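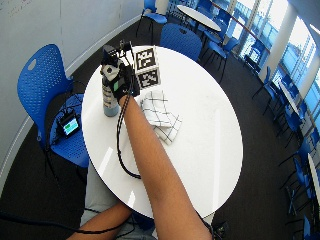
A checked cloth and a tall bottle on the round white table.

Keeping a glossy white table clean

A shiny white top shows every smear, most of all when it stands near a window. Sit down and look across it from low on one side, and the dull patches stand out against the light.

Clear the top before you start. Wiping around a bottle leaves a ring, and the ring is harder to get off the next day.

Mix 5 drops of dish soap into a bowl of warm water. Wring the cloth out hard – it should feel damp and no more. On a round table, work from the middle out to the rim in overlapping strokes, then go once around the edge, including the underside where fingers grab it.

For dried-on sauce, lay the damp cloth over the spot for 30 seconds and wipe again. Skip scouring powder and the green side of the sponge. Both scratch the gloss.

Go over it with a dry cotton towel. Thin checked kitchen towels work well once they have been washed a few times. New ones leave lint.

Plastic chairs can have the same soapy water. Use an old toothbrush for any small holes in the backrest, and rinse.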